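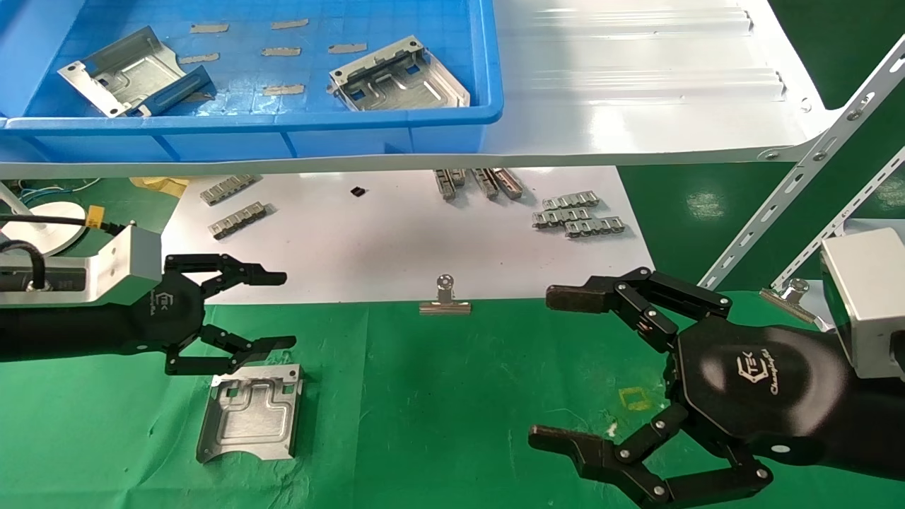

Stalldale Repair and Reuse Workshop: Progress Report to the Pavell Fund

Reporting period: second half of the grant year
Grant reference: 3129
Date: December 2025
Prepared by: Adelino Tavares, workshop manager
Reviewed by: Jomar Belmonte, Agbayani Community Services

1. Status against the work plan

Work packages 1 and 2 are complete. Work package 3 (intake records) is in use but one item remains open. Work package 4 (evening training) started late and will finish in March, one month after the date in the original plan. No change to the total grant is requested.

2. Premises and electrical work

The second circuit in the rear room was installed and signed off early in the period. It supplies the test bench only. The old circuit continues to feed the lighting, the kettle point and the general sockets. Before the change, testing an appliance with a heating element while the space heater was on would trip the breaker, and testing was limited to mornings for that reason. The restriction has been lifted.

The landlord repaired the roof leak over the side entrance. Ceiling board in that area has been replaced but not painted. Painting is the landlord's responsibility under the lease and has been raised twice in writing.

Metal shelving in the parts area was moved away from the outside wall to allow air to pass behind it. Damp had been recorded on the wall during the previous winter. Readings are now taken monthly and entered in the building log.

3. Parts storage

Salvaged parts were previously kept by the appliance they came from. This made sense when intake was low, but repairers had to know the donor model to find anything. Parts are now stored by type: brackets and plates, hinges and feet, fasteners, cable and connectors, seals, motors and fans, controls. Plastic bins are used for all types except motors, which stay on the lower shelf because of their weight.

Parts with no recorded use after 40 weeks go to scrap metal or to general recycling. The first clear-out under this rule took two sessions. Seals were the largest category discarded, most of them having hardened. Controls were kept regardless of age, as they are the parts most often unavailable from suppliers.

A labeling scheme was tried and partly withdrawn. Paper labels came off the bins when the shelves were wiped down. Tie-on tags are in use until a better method is chosen.

4. Intake and repair records

The paper intake form was replaced with a spreadsheet kept on the front desk computer. Each item receives a number, a fault description in the owner's own words, a safety check result and an outcome. The outcome field has four permitted values: repaired, returned unrepaired, kept for parts, and waiting.

The open item is the "waiting" value. It currently covers items waiting for a part, for a repairer and for the owner to reply, and these need different follow-up. The field will be split. Old entries will be reclassified by hand where the notes allow it and left alone where they do not.

Back-entry of the paper forms is complete except for one folder with water damage from the roof leak. Legible pages from that folder have been copied.

5. Training

The evening course was delayed by the withdrawal of the first instructor. A replacement was engaged through the Pellar Adult Learning Center on the same terms. The course has 15 places, all filled, and runs for 10 sessions. Sessions cover safe isolation, use of a multimeter, common faults in small appliances, and record keeping. The multimeter session overran and has been divided in two by shortening the one on record keeping.

Two participants asked for a daytime option. This is outside the present grant and has been noted for the next application.

6. Budget

Spending on electrical work was under the approved figure because the existing cable route could be reused. Spending on training materials was over, owing to the replacement of test leads that failed inspection. The overspend is smaller than the saving. We request approval to move the difference between the two lines. A signed transfer form is attached separately.

7. Risks

Lease renewal remains unresolved. The landlord has indicated willingness to renew but has not given terms. Jomar Belmonte is handling this on behalf of Agbayani Community Services.

Bench supervision depends on two people. If both are absent, appliance testing stops, although intake can continue.

8. Next period

Split the "waiting" field and reclassify entries.
Complete the evening course and collect feedback forms.
Choose a permanent method of bin labeling.
Obtain written lease terms.
Submit the final report and receipts to the Pavell Fund.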